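6.4 Grip loss during bin handling (fault L-23)

Fault L-23 is raised when the holding gripper reports a change in jaw width of more than 2 mm while the task state is HOLD. On Liltside two-arm units it occurs mostly with lined waste bins. The liner slides between the jaw and the rim, the jaws close further, and the controller stops both arms.

CAUTION: After L-23 the arms stay powered and the jaws keep their last force setting. Do not reach between the arms until the stop button is pressed and the status lamp is steady.

To clear the fault:

1. Press the stop button. Wait 15 seconds.
2. Support the bin by hand from below.
3. Select Service > Jaws > Release, holding side only.
4. Check the fingertips for torn liner film. Remove any film with a dry cloth.
5. Fold the liner flat over the rim and set the bin down on the floor.
6. Set the grip force to 37 percent. The Hidetti default of 23 percent is too low for film over a rim.
7. Check that both arm cables are clear of furniture legs and bed frames.
8. Clear the fault and restart in Step mode.
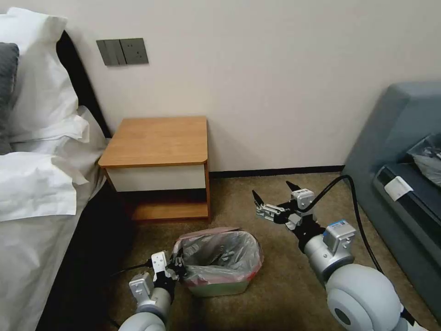 9. Approve each move singly until the bin has been lifted and put back once. If L-23 returns, stop and go to 6.5.

NOTE: The free arm does not retract on L-23. It holds position with its jaws as they were, and its cable may be under tension. Move it to Park before lifting the stop.

NOTE: Repeated faults at the same jaw - save the log and send it to Noemí Ventura at El-Sayed service.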